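Open afternoon at the Hetov robotics club
2 Dec 2019

I went to Hetov expecting robots and got a row of laptops. The student project on show is called Flallen, and for now it lives entirely in simulation. Abílio Lobo, who runs the club, told me the team had put a virtual tidying robot through 1,000 practice runs since the start of term. It found the rubbish in 58 of the last batch, he said, and didn't seem keen to tell me how big the batch was.

The task sounds simple enough. Drop the robot into a made-up room, have it work out what is rubbish and what should be left alone, then take the rubbish to the door. Visitors could click through the rooms themselves, which I did for longer than I meant to.

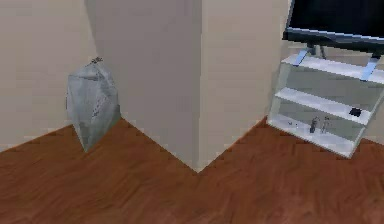 One of the Flallen practice rooms, with a tied bag in the corner and the television on its white shelf unit.

My own hall floor has never looked like that. I asked Effie Skinner, a second-year on the team, where the shoes and cables were. Clutter comes in March, she said, if the software can cope – she looked doubtful herself.

I liked the students and they answered straight. The poster by the door, promising help around the home within 2 years, I liked rather less. Entry was free, tea was extra, and the real robot was locked in a cupboard upstairs.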